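Giving an Old Metal Parts Bin a Second Life

If you've got a sheet-metal bin that has seen better days, please don't haul it off to the scrapyard just yet. I paid $59 for mine, a tired old Sullo, and I've grown so fond of it over the years that I'd be lost without it in the shop. They're wonderfully handy for keeping offcuts and bar stock together, and a bit of wear won't hurt a thing so long as you look after the surface.

Start by taking everything out and giving the inside a good going-over with a stiff brush. Get right down into the seam at the foot of the back wall, where the grit loves to settle (an old toothbrush is grand for this). Then wash it with warm water and a squirt of dish soap, rinse, and dry it well with a rag. I like to leave mine overnight by the heater, especially in March when the shop is still damp.
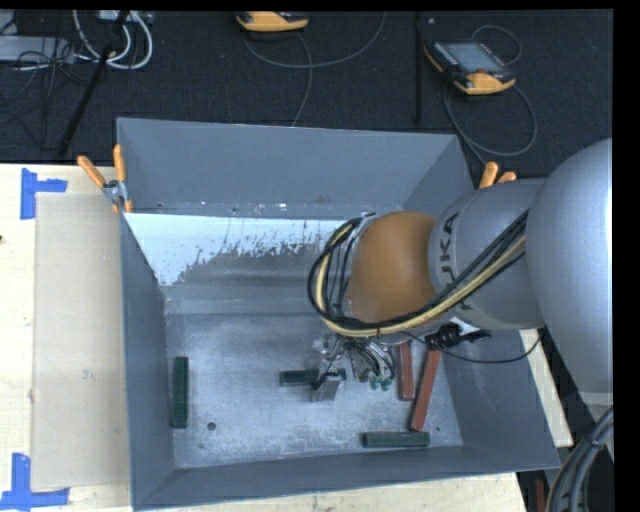 Next, have a feel along the walls for any flaking. Wear gloves, as those little chips of old coating can be sharp! Scrape off whatever is already lifting, then sand the edges with 120 grit until your finger slides over them without catching. You don't need to take the whole bin back to bare metal. I did that once with an Oltmanns tray, spent a whole weekend at it, and it looked no better for the trouble.

Wipe away the dust and brush on a thin coat of metal primer. I use the grey Cikholm 941, but whatever your hardware store carries should do nicely. Give it 4 hours before the second coat, and keep the coats thin, particularly in the corners where the colour likes to pool. If there's a small hole in the floor, leave it open so any moisture can find its way out.

Let the bin cure for 6 days before you load it up again. I know, it's a long wait, and I've cheated more than once and been sorry. When you do put your blocks back, lay them down gently instead of tipping them in, and set the bin on a wooden bench where it won't scrape. The next page covers the matching Esham lids, including how to straighten a bent one.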